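About us

Plukent Games is a tabletop and card game club with a small shop attached. We are on the first floor of the old Peltberg building in Mosham, above the key cutter, and we have two rooms. The front room is for casual play and the shop counter. The back room is for league nights and tournaments.

How we started

The club began as a group of people who met in a pub to play trading card games and were asked to stop using the big table on quiz night. We rented one room, then the one next to it when it came up. The shop came later, mostly because members kept ordering sleeves and booster packs separately and paying postage each time. It still carries a fairly short range. We stock what gets played in the building, and we will order anything else if you ask at the counter and leave a deposit.

There are 658 members on the books at the moment. Many of them come once or twice a year for a prerelease, and that suits us fine. A normal league night is much smaller.
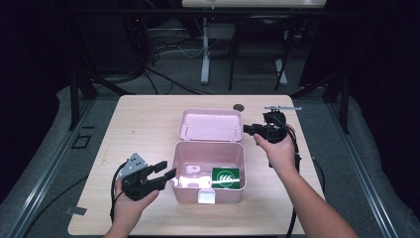 Mahuika wrote to us after a first league night that the pairings went up on time, the rounds finished before the last bus, and an opponent with a far better deck had spent ten minutes afterwards going through what to swap out. The only complaint was the stairs, and we agree about the stairs. There is no lift and the landlord has no plans for one. If stairs are a problem for you, get in touch before you travel – we run a few ground-floor sessions each season at the library and can tell you when the next one is.

What we play

League night is Wednesday. Doors open at 5.30 pm, registration closes at 6.45 pm and round one starts at seven. We play Swiss rounds with no cut, so everybody gets the same number of games however the evening goes. Rounds are fifty minutes. When time is called, finish the current turn and then follow the extra turns procedure on the wall by the door.

Other evenings are open play. Board games, card games and miniatures are all welcome, and tables are first come, first served. We have a lending shelf of board games which members can use in the building for free. Please check the contents against the list inside the lid before you put a game back. We lose more small parts to the wrong box than to anything else.

Draft nights are booked ahead. You keep the cards you draft, and the prize packs go by record at the end. We don't allow buying or selling between players while a draft is in progress.

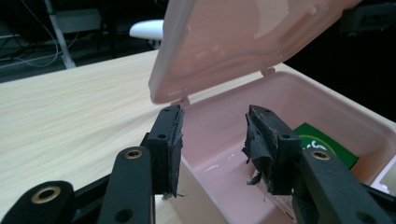 Storage box, front room

The Mosham Open

Our main event of the year is the Mosham Open, held in August. It began as a league night with a trophy and now fills both rooms and the hall across the road. Entry covers all rounds, a promo card and a hot drink. We publish the prize list when entries open and we don't change it afterwards, even if numbers are low. Deck lists are handed in on paper before round one. We know this is old-fashioned, but our judges prefer it and it has saved a few arguments.

Trading and second-hand cards

Members can trade at any table that isn't in use for a match. We ask that anyone under 16 has an adult with them for trades, and that both sides agree a value before cards change hands. The shop buys collections by appointment. We pay in cash or in store credit, with credit at the better rate, and we will tell you if we think you'd do better selling a card yourself.

The singles stock holds roughly 600 cards, sorted by game and then by set. Anything not on display can be brought out from behind the counter.

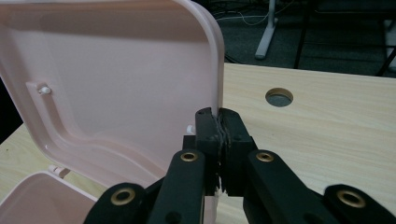
Do I need to be a member to play on a league night?
Your first 2 visits are free, and after that we ask you to join. Membership runs for twelve months from the day you pay, and covers league entry discounts and use of the lending shelf.

House rules

Be polite to your opponent and to the person running the event. Call a judge if you are unsure, and call one early. Food is fine at the side tables but not where people are playing with cards. Label your deck box and your bag, since a lot of them look the same. Lost property is kept behind the counter until the end of the following month.

The newsletter

We print a newsletter with results, ban list changes and the dates for the coming season. Copies are free at the counter and back issues are in the rack on the landing. The club pages from the current one are repeated on this site.

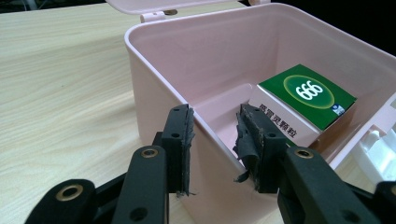

The Plukent Sheet – Issue 2

To send in a report or a deck list, hand it over at the counter or use the contact form. Reports should be a page at most. We correct spelling and card names and leave the rest as you wrote it. The next issue goes to print once the league table is final.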